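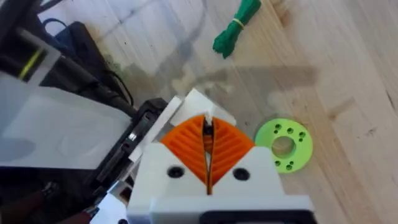

The box says five bars, the app says "Fair," and my phone says no service at all, so which one am I supposed to believe when I'm picking a spot? That question came in from a Prornis customer in Vemport after the August update, and it is the reason section 4 was rewritten. The short version: believe the Chambi app. The bars on your phone measure a different radio, on a different antenna, and sometimes on a different band.

Last updated: November 3, 2022

4. Placing and activating the Cidadgate home gateway

Finish section 3 (inserting the SIM and attaching the power cord) before you start. You will need the Chambi app on a phone, your Prornis account number, and the PIN that was mailed with your SIM.

4.1 Choosing a location

The gateway gets its internet connection from the Prornis cellular network, the same way a phone does. Moving it a few feet can change the result a great deal, especially indoors.

1. Open the Chambi app and sign in.

2. Tap Set Up, then Find a Location. Allow the app to use your location when asked. The app shows an arrow pointing toward the cell site your gateway is most likely to use.

3. Walk to the side of your home the arrow points to. An upper floor is usually better than a lower one.

4. Set the gateway upright near a window on that side, with the label facing into the room. Leave a hand's width of space on every side.

5. Plug it in and wait. The status light blinks white while the gateway starts, then blinks blue while it looks for the network.

6. When the light turns solid blue, tap Test Signal in the app. Stay out of the space between the gateway and the window during the test.

7. Read the result. It will be Poor, Fair, Good, or Excellent, with a quality score underneath. A score of 70 or higher is enough for normal use, including video calls.

8. If the score is lower, move the gateway to another window and run the test again. Let the light go solid blue before each test.

NOTE: Some energy-saving windows have a thin metal coating that blocks cellular signals. If every window on one side of the house gives a Poor result, try an outside wall on the same side.

NOTE: The gateway can use low-band service at 700 MHz as well as mid-band. Low-band reaches farther and gets through walls better, but it is slower. A gateway with a strong low-band signal may show more bars than one with a weaker mid-band signal and still give you slower downloads. Use the quality score to compare locations. The bars on the gateway's own display show strength only.

CAUTION: Do not place the gateway outdoors, in a bathroom, or on top of a radiator, stove, or other appliance that gives off heat. Do not cover the vents.

4.2 Activating service

You can activate as soon as the signal test is finished. Do not unplug the gateway during activation.

1. In the Chambi app, tap Continue on the signal result.

2. Enter your Prornis account number. Leave out the dashes.

3. Enter the PIN. You have three tries. After the third wrong entry the SIM locks, and you will have to call Prornis support to unlock it.

4. Confirm the service address. It has to match the address on the account. If you have moved, change the address in your account first — activation will fail otherwise.

5. Tap Activate. The status light blinks green.

6. Wait for the light to turn solid white. If it keeps blinking green for more than 90 seconds, tap Check Status in the app and follow the message there. The messages are explained in 4.4.

The gateway may restart once by itself after activation to install new software. The light goes off and then blinks white again. Let it finish.

4.3 Naming your Wi-Fi network

The gateway comes with a network name and password printed on the bottom label. Both can be changed.

1. In the app, tap Network, then Name and Password.

2. Type a new network name. Letters, numbers, spaces, and hyphens are allowed. Do not use your street address or your account number.

3. Type a new password and tap Save. Every device that was connected will drop off and must be connected again with the new password.

4. Leave Combined Bands turned on unless you have a device that will not connect. With this setting on, the gateway shows one network name and puts each device on 2.4 GHz or 5 GHz as needed.

If an older printer, thermostat, or doorbell cannot find the network, turn Combined Bands off. Two names appear, and the one ending in "-2" is the 2.4 GHz network. Connect the older device to that one. You can turn Combined Bands back on later, although a few devices will need to be set up again when you do.

TIP: Using the same network name and password as your old router saves time. Unplug the old router first. Your devices will then connect to the gateway without any changes.

4.4 Status messages

SIM not detected. Turn the gateway off, remove the SIM, and put it back with the notched corner facing in. See section 3.2.

Outside service area. The gateway is connected to a cell site not assigned to your address. Move it to the side of the house shown by the arrow in 4.1 and restart it.

Plan pending. Prornis has received your order but has not finished setting it up. Leave the gateway plugged in and check again in an hour.

Signal changed. The score has dropped since your last test. Check that nothing has been put in front of the gateway, then run Test Signal again. A drop that lasts only part of the evening usually means the cell site is busy, and moving the gateway will not help much.

Update required. Keep the gateway plugged in and tap Update. Service stops while the update installs.

If a message is not listed here, write down the code shown next to it and have it ready when you contact support. To connect a computer by cable, go on to section 5.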